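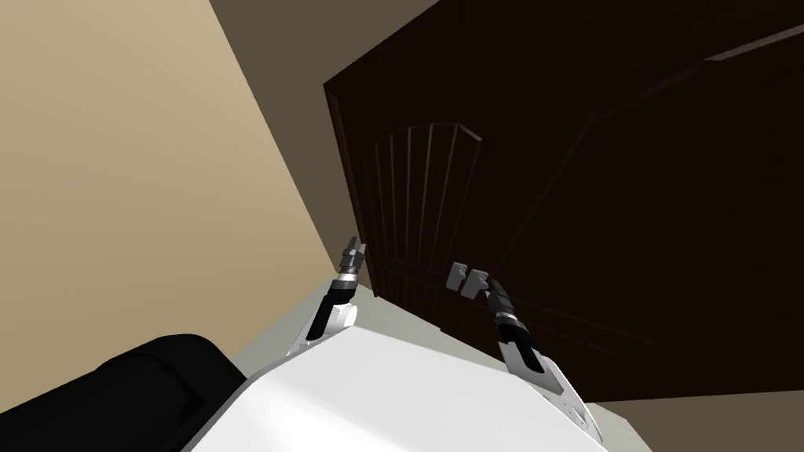
Report on the Open Day Visit to the Jarach Robotics Laboratory

Student project report, Introduction to Automation, Project Group 6
Submitted 2018-04-10

1. Purpose of the visit

The course requires each project group to attend one outside demonstration and to report on it in writing. Our group attended the open day held by the Jarach laboratory at its Gondar Street building. The party consisted of 19 students from 2 sections of the course. The aim was to see how a two-armed robot is prepared for household tasks in simulation, and to collect material for our own project on door opening, which is to be completed by August.

2. Program

The visit began with a short talk on safety and on the history of the laboratory. Visitors then moved to the simulation room, where the work was shown on a wall screen. The staff use a simulation package called Skuno. It allows an operator to change the view from the body of the robot to either of its grippers. A question period closed the morning session.

3. The demonstration

The task under study was the handling of doors and their hardware. The staff explained that a handle or knob is a small target compared with the door that carries it, and that a small error in the position of the arm may leave the fingers on the wrong side of it. For this reason the approach is studied separately from the grasp. In the approach stage the fingers are kept open and are brought to either side of the knob.

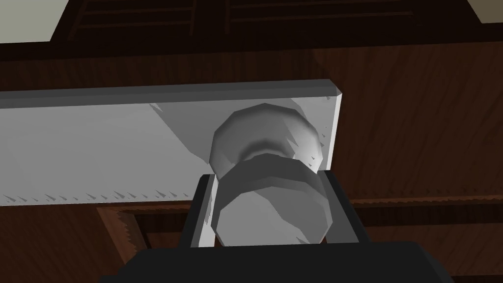

The grasp stage follows only when the operator is satisfied with the position. Our group was told that the shape of the fingers, the angle of the wrist, and the friction assigned to each surface all have to be set before a trial is started. Friction was described as the most difficult of these, and several of the questions from our party dealt with it. The staff also stated that curved parts are built from flat faces to save computing time, and that the number of faces can be raised when contact is being studied closely.

The second part of the session dealt with viewpoint. A view from the gripper is useful at short range, but it gives the operator little of the surrounding room. 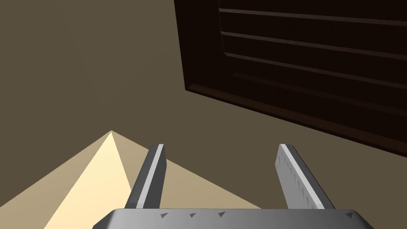

It was recommended that students record the body view together with the gripper view in every trial, and that both records be given the same trial number. The last trial number in the log sheet handed to our group was 1383. We were permitted to keep the blank form and have adopted its layout for our own work.

4. Relation to our project

Our project uses the Hrytsenko arm in the teaching laboratory, which has a single gripper. The two-arm methods therefore cannot be copied directly. The following changes to our plan have been approved by the group:

The approach and the grasp will be tested and graded separately.
Friction values will be written down before each trial.
A second view will be recorded for every trial.

5. Remaining questions

The time allowed did not permit a discussion of sliding doors. The group also wishes to learn how results from Skuno are compared with trials on a physical robot. A written request on both points has been sent to the laboratory, and any reply will be attached to the final report.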